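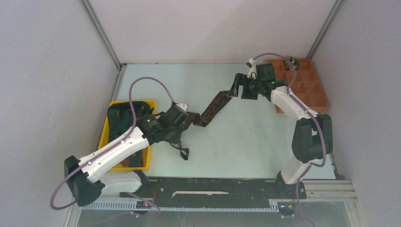
The Lenari two-arm bench cell with a length of patterned fabric between its grippers, yellow bin to the left and compartment tray at the back.

Pletgate opens orders for Lenari, a two-armed bench robot for sorting and handling soft goods

Enclosed tabletop cell is aimed at repair workshops, costume stores and small textile sorters

Pletgate has today opened orders for Lenari, a bench-sized robot cell built for the floppy, tangled and awkward things that most robots are kept well away from: scarves, straps, belts, fabric offcuts and small trimmings. The first units will leave the company's workshop in September.

Lenari puts two light arms side by side at the front of an enclosed table. Each has its own gripper, and the two are driven together, so a long piece of cloth can be held at both ends, turned over, straightened or passed from one side to the other. Bins and trays stand wherever the customer wants them within reach of the arms.

"Cloth is wonderful stuff and it is a complete nuisance," said Sandrine Cordier, who founded Pletgate and still leads its design work. "Pick up a box and it stays a box. Pick up a scarf and you've got a new shape every time, and half of it is still under something else in the bin! We've spent years on that one problem and we're thrilled to be letting other people have a go with it."

The cell is supplied with a control program called Phí, which runs on an ordinary desktop computer. An operator teaches a job by guiding the arms through it a number of times, then lets Phí try it alone and steps in where it goes wrong. Corrections are saved and used in the next round of training. During development the team taught Lenari 18 separate jobs in this way, among them lifting single pieces from a mixed heap, laying strips out flat and putting beads and fastenings into a divided tray.

Trial at Tendudard

The first outside trial took place at Tendudard, a costume hire and repair business whose stockroom takes in returned outfits by the sackful. Sashes, headscarves, belts and strings of beads come back in one knot, and separating them used to take up most of a morning.

Tendudard ran a Lenari cell alongside its own staff and put 1350 pieces across the table during the trial. Roughly 80 per cent were picked out and placed without anyone stepping in. Most of the rest were pieces with long ties or buckles that had caught on their neighbours, and these went back to a person to undo.

"I went in expecting to spend my days rescuing it," said Graham Yeoman, stockroom manager at Tendudard. "There was some of that in the first fortnight, I won't pretend otherwise. Then it got the hang of the sashes, and we all kept wandering over to watch. It's slower than Chelsea, but it'll carry on through lunch."

Chelsea Blackburn, who repairs costumes at Tendudard and did much of the teaching, said patterned fabrics had been the most enjoyable part. "A dark scarf on top of another dark scarf is hard enough for me under those lights. I taught it to take hold of an end, bring the other hand in and stretch the piece out before deciding where it goes. It was lovely seeing it do that by itself with a print it hadn't had before."

What is in the kit

Each Lenari cell comes with both arms and their grippers, the table and enclosure, the control computer and a licence for Phí. Gripper fingers can be changed with a hand tool, and Pletgate will supply drawings to customers who want to make their own. The table needs one ordinary mains socket.

Lenari is not a fast machine, and the company does not recommend it for high-volume laundries or for wet items. It handles pieces of up to 305 grams. Heavy coats and thick blankets are outside its range for now, although Idris Gape, who looks after the arms and grippers at Pletgate, said a stronger finger set was already on his bench.

"People keep posting us things to try," he said. "Last month it was a box of dog leads. I love it, please keep sending them."

Orders and visits

Orders can be placed through the Pletgate website, where there is also a form for sending in sample items for a test run. Workshops and colleges that would like to see a cell working can book a morning visit from 10am.

Press contact: Stuart Parsons, Pletgate press office. Interviews and further pictures are available on request.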